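Plullby to pay half the cost of water-saving taps in older homes

By the housing desk, Stonness Local News

The town of Plullby will help owners and tenants of older homes to change their kitchen and bathroom taps, the town council decided at its meeting this month. The program starts in April. It will pay half the cost of new taps, up to 300 dollars for each home, and it has money for 225 homes in the first round.

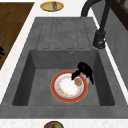 Reading time: 4 minutes

The decision comes after two dry summers in the valley. Last year the level of the Dullano reservoir, from which Plullby and Stonness both take their water, went down so far that watering of gardens was forbidden for nine weeks. The town then asked the water office to find ways of saving which do not depend on the weather. The office looked at leaks in the street pipes, at the swimming pool, at the school buildings and at private homes. Private homes use by far the largest part of the water, and in the homes the old taps were the easiest thing to change.

Only homes built before the year 2000 can take part. In that year the town changed its building rules, and all newer homes already had to have taps with a lower flow. The council discussed if the limit should be later, but it kept the old year for the first round. Owners of newer homes who have a broken or leaking tap can still ask the water office for free advice by telephone.

The money can be used for taps in the kitchen, in the bathroom and in a separate toilet room. Outdoor taps are not included. Shower heads were in the first plan of the program but were taken out, and the council will speak about them again in the fall. The cost of the plumber can be counted together with the cost of the tap, if both stand on the same bill. A person who is able to do the work alone may also do so and send in only the bill for the tap.

Tenants need a written agreement from the owner of the building before they apply. The water office has a short form for this, in one page, and the owner only has to sign it. The new tap then belongs to the building and must stay there when the tenant moves out. For this reason the council expects that most of the tenants will ask the owner to pay the other half, but this is a matter between the two of them and the town does not give any rule about it.

Some members of the council were worried that the program will mostly help people who would have changed their taps in any case. They wanted to give the money first to homes with a low income. The final decision is a compromise. During the first two weeks only households that already receive help with their heating bill can apply. After that the program is open to all, and the applications are handled in the order they come in.

The water office expects that a normal family will use less water already in the first month, but it did not want to promise a certain sum on the bill. How much is saved depends on the old tap and on the habits of the family. A person who fills a pot with water for pasta will need the same amount of water as before, and it will only take a little longer. The difference is larger when the water runs freely, for example when vegetables are rinsed or when hands are washed. 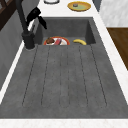
Page last changed: April, 9:40 a.m.

The hardware store Ismail, on the main street of Stonness, has said that it will keep a larger stock of taps during the spring. The store will also lend out simple tools for the work against a deposit. Buyers are free to choose any other store, also outside of the two towns, as long as the flow of the tap is written on the package or in the papers that come with it. Used taps are not accepted, because it is hard to know their flow.

Before buying, it is wise to look under the sink and see what kind of connection the old tap has. In many of the houses on the north side of Plullby the pipes are narrower than the usual size, and a small adapter is needed between the pipe and the hose. The adapter can be put on the same bill. It is also wise to try the shut-off valve before the work begins. A valve which has not been turned for many years can be stuck or may begin to drip, and in such a case it is better to call a plumber. Repair of the valve is not paid by the program.

How to apply

The form can be picked up at the water office and at the libraries in Plullby and Stonness. It can also be sent by mail to homes where it is difficult to come to the office. The form asks for the address, the year when the house was built, the number of taps that will be changed and the number of the water customer, which is found in the upper corner of the water bill.

The bill for the tap must be sent in within 2 months after the application is approved. Bills from before the approval are not paid, so people should wait for the answer before they go to the store. The office hopes to answer each application within ten working days, but it says that it may take more time in the beginning. The money is taken off from the next water bills and is not paid out in cash. Tenants who have the water included in their rent will get the money to their bank account instead.

Stonness has not decided if it will have a similar program. The town shares the reservoir with Plullby but has its own budget, and this year most of its water money goes to a new pipe under the railroad. The question will come up when the budget for next year is made. Until then, people living in Stonness can get the form for information but they cannot apply.

Questions about the program are answered at the counter of the water office in Plullby from 9 a.m. to 3 p.m. The office is closed during lunch, between noon and 1 p.m.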